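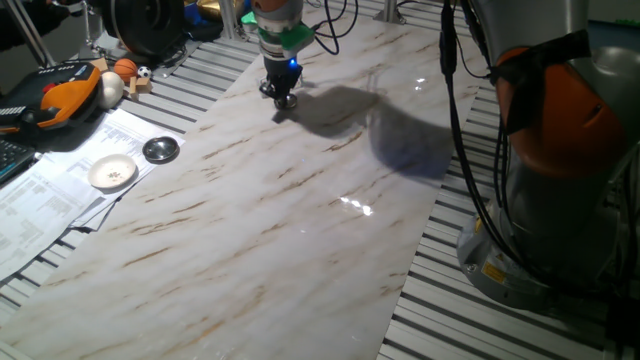

Virkdale Robotics Club – Open Day Working Group

README for the open day recordings

Hello, and thanks for downloading this! I'm Fernanda Abreu and I put the folder together after our open day on 3 March 2026, so if something is missing or named oddly, it's me you want. I've tried to write down what I would want to know if I were opening it cold, and I've probably gone on a bit.

What you've got

There are 58 recordings in the main folder, all made while visitors were in. Each one is a single attempt at moving something small with the arm, from the moment the visitor said "go" to the moment the arm went back to its parking position. Failed attempts are in there too, mixed in with the good ones. Please don't throw them out without looking, some of them are the most interesting of the lot (the first few with the egg especially).

Alongside those is a folder called stills, with 2759 pictures pulled from the fixed camera. They're numbered straight through and the numbering doesn't start again for each recording, which I regret. The file index.csv tells you which still goes with which recording.

The table

We call the whole setup Skunside, after the unit it lives in, and you'll see that name all over the file names. The arm is the big grey and orange one, and it works over a long glossy sheet with a marble pattern, white with brown and tan veins. The sheet lies on a slatted aluminium table. It looks lovely and it is a pain for vision work! You get a bright spot of glare near the middle and the arm throws a big bluish shadow as well. I left both in. If your method needs an even background, this set will annoy you.

The bits and pieces live on the left: a white ceramic dish, a small steel bowl, the white egg shape, a toy basketball, a tiny black-and-white football and some offcuts of pale wood. My printed sheets are under the dish. Visitors picked whatever they fancied, so the balls turn up far more often than the wood, and children went for the football nearly every time.

How the day ran

We did four sessions, 30 minutes each, with a short talk before the first one. The talk isn't recorded, sorry. After that people came up one at a time, chose an object and told the operator where they wanted it put. The operator drove, visitors never touched the controls. In the third session we swapped to slower speed settings after somebody asked to see the fingers close properly, and I liked it so much that we kept it for the fourth. The speed column in index.csv says "slow" for those.

Known problems

Session two has a gap where Sestus (our logging program, home-made and moody) stopped writing gripper positions. The pictures are fine, the numbers are blanks. Don't fill them with zeros.

The object column says "ball" for both balls in session one. I'm working through those by hand.

Sound was switched off throughout, so there are no voices anywhere.

Using it

Free for teaching and tinkering. If you show it in public, a mention of the club would be nice. Stöckli, the folder in the top level, holds the little viewer script, and its own notes explain how to start it.

I'm hoping to have the corrected labels up in May. Until then, treat the object column as a first go and check it against the stills.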